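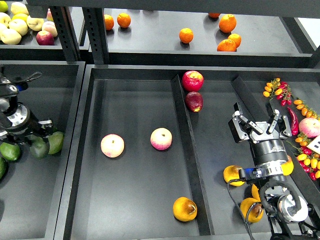
Does selling fruit loose make people buy less than they would in a bag? Larkico says so, and the grocer's evidence is one shop, one month and a press release.

The firm announced on 25 Oct 2026 that it will take apples, oranges and avocados out of packaging at its Fluvia Road shop for good, after a trial there in March. Shoppers will pick from open trays and pay by the piece. Larkico says 665 customers filled in a card at the till and that most of them liked being able to choose their own.

Liking it is one thing. The claim that got the headline, that households threw away less, comes from the same card, which asked people to remember what they had binned the month before. No bins were weighed. A spokesman said weighing them "wasn't practical" and that the answers were "very encouraging".

Roscoe Ridgeway ran a greengrocer's two streets away for years and still buys his fruit on Fluvia Road. He isn't convinced.

"People squeeze avocados," he said. "They squeeze one, put it back, squeeze the next. By teatime you've got a tray of bruises. I'd want to know what the shop threw out as well as what the customers did."

Larkico would not give that figure. It did say that it sold 1000 avocados during the trial, against 654 in the month before, and put the rise down to the open trays. It also cut the price halfway through, a detail found on page 6 of its own report and missing from the announcement.

Then there is the matter of mixing. Several shoppers we spoke to grumbled that red and green apples were sharing a tray at one price, with no card to say which was which. One woman had wanted cookers and got home with something she described as "a very sweet crumble". Larkico says clearer labels are coming, though it gave no date.

The trays were supplied by Makowska, a shopfitting firm, which also helped to write the report. Larkico sees no difficulty with that.

Bags of apples will stay on sale at the firm's other shops over the winter. Asked whether prices per piece would be held at the trial level, the spokesman said they would be "kept under review".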